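Cludel sets out table sorting rules for small packaged goods

Cludel has issued its handling notes for the Hullau packing room, effective in June. They cover small packaged goods sorted on open tabletops: sachets, narrow packets, tape and clear plastic cups. 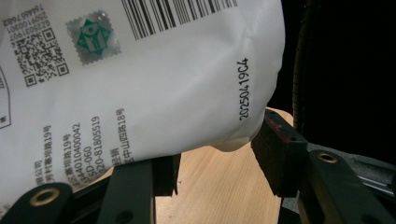
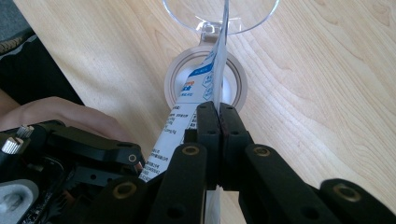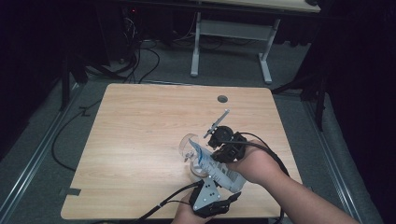 White packaging with small printed text, on light wooden tabletops.

Label checks

Barcodes and QR codes are to be read before an item leaves the table. Packages with a damaged code go to the Osagie shelf for relabeling. Each tray takes 42 items, and a full shelf holds 484.

Clear plastic

Cups and other transparent pieces are sorted separately from printed goods. Tape stays on the table during a shift. The notes run to 66 entries and replace the Plelelen sheet.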